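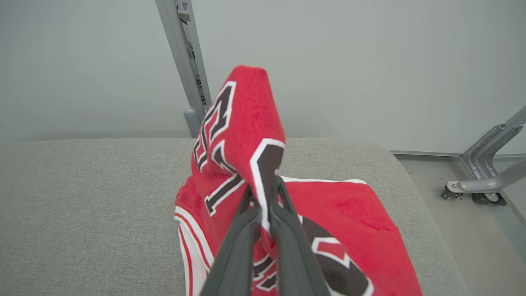 Last changed: Thu 13 September, by Nipon Somboon

Folding notes, mesh jerseys

Spent the morning on the red basketball jersey. Yesterday was cotton tees on the same gray upholstery and those are fine, I have nothing to add to what Michalis wrote under the Limov entry. The jersey behaves differently and I want it written down before we start on the rest of the Khamphan box.

Fabric: red knit, fine mesh, printed graphics in black with white outlines. White trim panel with red striping down one side. The care label is washed out, so I am treating it as polyester until someone tells me otherwise.

What I noticed

The mesh slides on itself. Pinch one layer near the center and the second layer comes up too, but not evenly, and you get a tall narrow peak with the print bent over it. A tee makes a wider, lower tent. The peak holds its shape for a moment and then falls to whichever side has more print on it.

The print is the stiff part. Numerals and the big round logo are thick, and the cloth between them is thin and soft. A fold that crosses a numeral wants to open again. A fold that runs in plain mesh stays where you put it. I folded down through the middle first, which puts the crease straight through the number, and it sprang back every time I let go. Moved the crease over toward the trim and it stayed down.

The trim is also heavier than the body. It makes a good edge to line things up against. I laid the striped side straight first and smoothed toward the other side with a flat hand. Smoothing the other way pushes wrinkles into the trim and they don't come out without lifting the whole garment.

The upholstery grips the mesh more than I expected. On the bench top the jersey skates away when you pull a corner. On the gray fabric the bottom layer stays put and only the top layer moves. Good for flattening, bad for turning it over. To turn it I picked it up completely by both shoulders, let it hang, and laid it down again from the hem.

Order that worked

1. Lay it down hem first, front up.
2. Straighten the trim side.
3. Smooth across from the trim.
4. Fold the far side in, crease in plain mesh, clear of the number.
5. Fold the trim side over that.
6. Bottom up to the collar, one fold only. A second fold lands on the logo and pops open.

Finished size is too long for the Grotico bins, which were bought for tees. It goes in diagonally, but then the stack above it tilts. Michalis wants to try rolling. I am not keen, rolled jerseys take a crease across the print if they sit for long, and the ones in the Flallero box came to us like that. We can roll two of the old ones and look at them in October.

Weights: I put the 200 g bar on the finished fold to see if it would settle flatter. It did, but the fold opened again once the bar came off. The 50 g one made no difference I could see. Not worth repeating with the 100.

To do
- Ask Khamphan if the rest of the box is all mesh or mixed.
- Longer bins, or a shelf. Michalis has the tape measure, it is not in the drawer.
- Try the same order on a jersey with no number on the front.
- Lint roller for the upholstery. The red shows every bit of it.

Note from M. Mitsotakis-Vlachou: tried your order after lunch. Step 4 is hard to judge with the front up, I went by the trim and measured in a hand's width. Tape measure is back in the drawer.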